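How to Lay a Work Mat on a Wooden Table So It Stays Put

Print this page | E-mail this page
Reading time: 2 minutes

By Areti Kalogeropoulos

I have a soft spot for a good wooden table, and I suppose that is how I ended up as the person everybody asks about mats. A mat saves the wood from scratches, it gives small parts a dull background so you can find them again, and it makes even a very plain table feel like a proper place to work. The trouble is that most of us just drop the thing down and hope for the best, and by the afternoon it has crept halfway to the window!

You will need the mat, a roll of white masking tape, a soft cloth, and ten quiet minutes.

Start by clearing the middle of the table. Wipe the wood and let it dry all the way. Masking tape has no love for a damp surface, and it will let go of one corner first and then sulk its way off the rest.

If your mat came rolled up, leave it flat overnight with a few books on it. Mine was a stubborn one (I bought it in October and it was still curling at the ends weeks later), so be patient with yours.

Lay it down with the long edge facing you and step back to see whether it looks straight. Then tape the far corners. Tear off a strip longer than you think you want, put half on the mat and half on the wood, and press from the middle outward with your thumb. A second strip crossed over the first is a nice bit of insurance. Don't fret over wrinkles. Crumpled tape holds perfectly well, and you'll be replacing it sooner or later anyway.

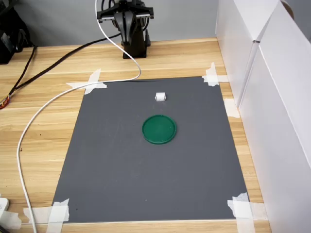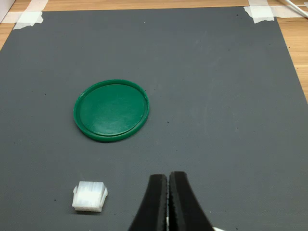 Page last changed: 3 April 2022

Now for the cables, which deserve more kindness than they usually get. Run them over the bare wood beside or behind the mat, in a big lazy curve, and leave plenty of slack. A cable pulled tight across a corner will lift your tape, and you'll be back to the beginning.

For little things, I like a round plastic lid turned open side up on the mat. The green one does nicely, since you can spot it at once against the gray, and the raised rim is enough to stop a screw from wandering off. Loose connectors can go in there too, though I'm forever setting them down next to it instead.

Lint will collect whatever you do. Go over the mat with a barely damp cloth at the end of the day, keeping clear of the tape. Scuffs and pale patches are another matter, and after trying all sorts of soaps I've made my peace with those.

When it's time for fresh tape, peel the old strip back slowly and low, almost flat against the table. Natsumi Fujimoto taught me to do it that way after I took a splinter up with mine.

Contact | Copyright Cluvirico | Back to top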